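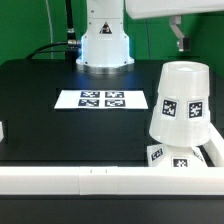 A reader in Giltley writes that the tags on a sheet came out slightly smaller than the file said, and asks whether the page can be used anyway. It can, if the measured size is the one you enter. A reprint is usually quicker.

## Printing and laying a tag sheet

The sheet is plain white paper, placed horizontally, with black-and-white fiducial tags in a two-by-two grid. The steps are the same for the Ní Chonaill layout and for the older Disis one.

### Print

1. Open the layout file and set the print scale to 100 percent. Turn off "fit to page."
2. Use a laser printer and uncoated paper. Glossy stock throws highlights across the tags.
3. Let the page lie flat under a book if it comes out curled.
4. Measure the check line with a steel rule. It should read 200 mm. If it is off by more than 2 mm, discard the page and look at the scale setting again.

Measure along both directions -- some printers stretch the page in the feed direction only.

### Trim

Leave a white margin around every tag. On a black tabletop the margin is what separates the outer border of the tag from the table, and a tag cut flush to its border will often not be found at all.

### Lay

1. Wipe the table and let it dry.
2. Set the sheet down with its long side parallel to the front edge.
3. Keep it off any seams between table panels. A small step under the paper bends the tag above it.
4. Tape the corners with matte tape, outside the printed area.

### Check the light

Hold a light meter at the sheet. The Podville bench reads 414 lux, and that is enough. Above 1000 lux, white paper on a dark surface tends to overexpose unless the exposure is set by hand.

### Storing

Keep spare sheets flat in a folder, and write the measured check length on the back in pencil. Do not reuse a sheet that has been folded.

Revised September 1, 2021.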